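Camon Table Settings
README for release 42

Overview

Camon Table Settings is a collection of recordings of one everyday job: laying and clearing a small table for one person. It covers the placemat, the crockery, the chopsticks and spoon, and the drinking glasses. The release holds 1660 recordings in 63 layouts. It was put together by Orysia Levchenko and Chaminda Uddin for the Dremis home tasks series, and it shares its file structure with the earlier Erdem set (shelves and cupboards).

What is in a layout

Each layout is a written card that says where things should end up. A card names the items, gives their place on the table and states which item sits on which. Left and right are always given from the near side of the table, where the person stands. The cards do not give distances. "Beside" means close enough that nothing else would fit between.

Items have short names in the label files:

mat - the placemat
plate_s - the small plate used as a saucer
bowl_s - the small bowl
spoon_w - the white spoon
sticks - the pair of chopsticks, labelled as one item
glass_a, glass_b, glass_c - the clear glasses

The glasses share one design and the letters carry over from one recording to the next only within a session. Do not treat glass_a in one session as the same glass in another.

Layout family "bowl and glasses"

The striped mat goes on the far half of the table, with the bowl on its plate and the spoon standing in the bowl. The chopsticks lie to the left of the plate, pointing front to back. Glasses go on the bare wood on the near side of the mat.
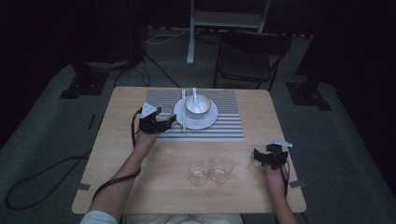
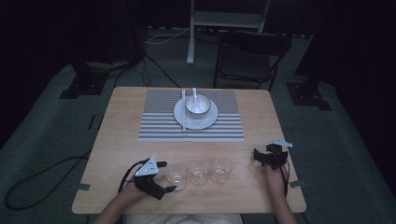 Cards in this family differ in the number of glasses and in how they are spaced. Spacing is marked as "close" or "row". A row does not have to be straight, and we accept one glass standing a little nearer the edge than its neighbours.

Labels

Every recording has a start label, an end label and a list of moves in between. A move begins when an item leaves the surface and ends when it is let go. Sliding a glass without lifting it counts as a move and has its own tag, "slide". Turning the chopsticks on the spot is tagged "turn".

Orysia checked 100 recordings by hand against their cards. The usual disagreement was over the chopsticks, where they touch or overlap the plate. These are now labelled "on mat, touching plate" and the older tag "on plate" has been dropped.

Known problems

Water level in the glasses is not labelled. The spoon can shift in the bowl when the plate is moved, and this is not marked as a separate move. Cards written before May use "saucer" in place of plate_s; the Illell loader reads both.

Corrections to labels go to Chaminda, with the recording number and the card number in the subject line.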